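Forums > Furniture & Surfaces > Table Care > Covering a wood table

Something to put over a wood table that isn't vinyl

14 replies · 3 shares

saber_pine
We have a wood work table that gets used for crafts, bills and homework. I refinished it in March and want to keep it covered when we're working on it. Vinyl is out. The last one stuck to the finish and left dull patches. What are people using?

Grallow
Wrapping paper or lining paper off a roll. I buy 20 feet at a time and throw it out when it gets bad. It doesn't stick to anything.

ybadawi
Paper is fine for glue and paint. It's no good for anything with a blade. I went through a sheet and into the top the second time I used one. Get a cutting mat and put it on top of whatever cover you choose.

Grallow
I didn't say to cut on it. The question was about keeping the finish clean.

saber_pine
No blades here. Mostly pens, glue and the occasional cup of coffee.

brengate_ed
Then I'd go with cotton. I paid 20 dollars for a floral remnant and it has been on our table for a year. Wash it first, because it will shrink. Mine lost about an inch on the long side. Cut it after washing, not before.

ybadawi
Cotton lets coffee straight through. You need a pad under it.

brengate_ed
A felt pad, yes. I should have said that. Don't use the foam kind with the rubbery back, it does the same thing vinyl does.

Grallow
Cloth also creases every time you lean on it. I don't like writing on it. Paper creases too, but you can pull a new piece.

saber_pine
How do you keep either one from sliding? Tape is the only thing I can think of and I don't want tape on the new finish.

brengate_ed
Tablecloth clips at the edge. If your top is too thick for clips, fold the cover under and tape it on the underside, where there's no finish to spoil.

ybadawi
I leave mine loose and short of the edge so nothing hangs down to get pulled. I'd also skip plain white. A pattern hides pen marks much better. Roses or some other busy print would be my pick.

Grallow
Agree on the pattern. Disagree on loose. Loose is how it gets wrinkled in the first place.

ybadawi
Wrinkles don't bother me. Roses on white, creases and all, with the wood past the edge of the sheet:

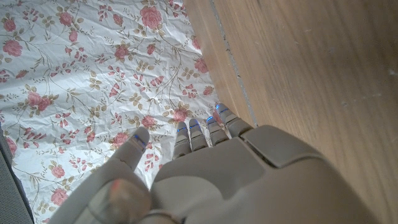 Re: Something to put over a wood table that isn't vinyl

saber_pine
Thanks. I like the roses. I'm going to try washed cotton over felt and keep a roll of paper for glue days. Will order the felt this weekend.

brengate_ed
Measure the top before you order. Felt stretches when you pull it off the bolt.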